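The Bracelet in the Button Tin

My grandmother kept her good bracelet in a button tin, underneath the buttons, on the theory that a burglar would give up before he got to the bottom. It came to me in September, tin and all, and it took me a good long while to work up the nerve to wear it outside the house.

It's a chain bracelet, 18 karat, with flat oval links and a little barrel clasp that you have to push and twist at the same time. My grandmother could do it one-handed while talking on the phone. I needed both hands and my teeth, and even then I never trusted it. So I finally took it over to Khasawneh, the repair shop in Dillden with the green awning, where my friend Rima Hamdan had her engagement ring resized and came home so pleased that she talked about it all through dinner.

Widad Najjar was at the bench that morning. She put the bracelet under her lamp and didn't say anything for so long that I started apologizing for it (I do this at the dentist, too). Then she told me the clasp was fine, just dirty, but that two of the links had worn thin on the inside where they rub against each other. I never would have seen it. From the outside they looked the same as all the rest, maybe a bit shinier. She let me look through the loupe, and there they were, thin as a paper clip!

She gave me a choice. She could build the worn spots back up with fresh gold, or she could replace both links with new ones made to match. New links would be stronger, but the color might be slightly off at first, because old gold picks up a softness from all those years of being worn. I asked for the first one. I like knowing that every link in it is one my grandmother had on her wrist, even if a couple of them needed some help. The whole job came to a little over 100 dollars and took 10 days, and I'll admit I kept reaching for my wrist the entire time, which is silly, considering it had spent most of its life in a tin.

A few things I asked her about, in case you have something similar sitting in a drawer. Warm water, a drop of dish soap and a soft baby toothbrush are all you need for cleaning a plain gold chain. Keep it out of the pool - chlorine is hard on gold, and especially on anything soldered. And don't toss it in with your other chains. Mine now has its own little cloth pouch, although the pouch does live in the button tin, so make of that what you will.

I wore it to Dima's birthday lunch and caught it on my sweater only once. Rima noticed it before she'd even sat down. I've been wearing it most days since, with jeans, with the nice gray dress, with whatever I happen to have on, and I think my grandmother would have had something to say about that. She saved it for weddings.
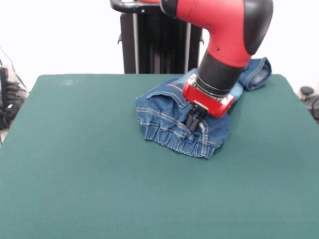
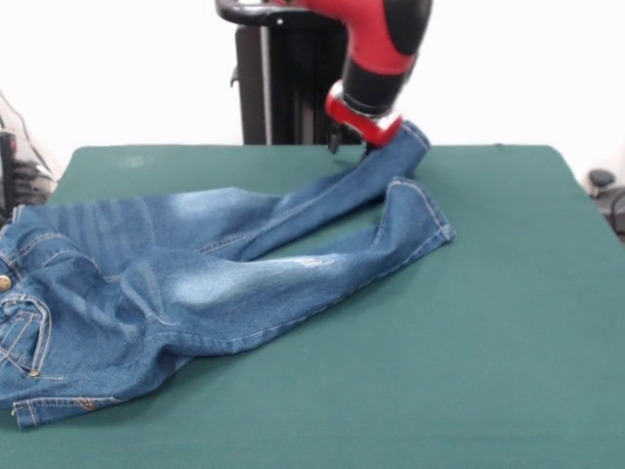 Blue jeans on the green table, with the red and black robot arm.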